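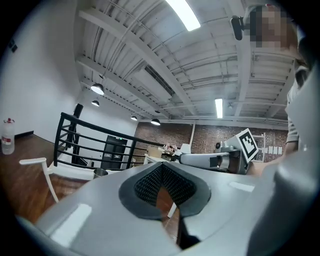 Notes, evening talk, allotment society. Keep to 20 min. Water on lectern!!

OPENING
Hello, thanks to Beca for asking me. Say who I am quick. Emrys Hughes, two plots at Nidside, been growing beans longer than I've been any good at it.
Ask: who here saves seed already? Hands up. Wait for it. Then: who saves beans? (Usually more hands, people forget beans count.)

WHY BOTHER
Money, a bit. A packet gets you one row, one good plant gets you next year's row.
Bigger reason is the seed gets used to your ground. Our soil is heavy, cold till May. Shop beans sulk in it. Mine come up.
Tell the story about the wet spring. Short version. Skip the shed part.

THE JARMAN BEAN
Beca's grandmother's bean, came down through the family in a tobacco tin. Climbing, purple pod, goes green in the pan. Kids love that.
Never in a catalog. Was down to 2 plants one year, slugs had the rest. Pause here.
Last September we shelled 800 beans off one row. Pass the jar round now, NOT earlier, or they stop listening.

HOW TO DO IT
Pick the plants early. Tie wool round the ones you want. Best plants, not the leftovers at the end of the season, everyone does leftovers.
Leave pods on till they rattle. If frost coming pull the whole plant, hang it upside down in the garage.
Shell, then dry again indoors on a plate. Fingernail test: if it dents, not ready.
Paper envelope. Name, year, where it grew. Write it before you fill it, pen goes through otherwise.
Freezer for two days kills weevil. Only if properly dry or you kill the bean too.

CROSSING
Somebody will ask. French beans mostly keep to themselves, small gap is fine. Runners cross like mad, bees. Squash, forget it unless you tape the flowers.
Don't get into genetics, last time lost fifteen minutes and the man in the front row.

WHAT GOES WRONG
Mold. Nearly always put away too soon.
Mice. Tins, not bags.
Saving from F1 hybrids, you get all sorts. Fun once. Not for your main crop.
Lost labels. Own up to the mystery tomatos.

SWAP TABLE
By the tea urn after. Take one envelope, leave one if you have it, don't worry if not. Beginners go frist.
Jarman beans are 20 to an envelope, please grow them and bring some back to Beca next fall.

Questions. Finish by 8:30, they lock the side gate.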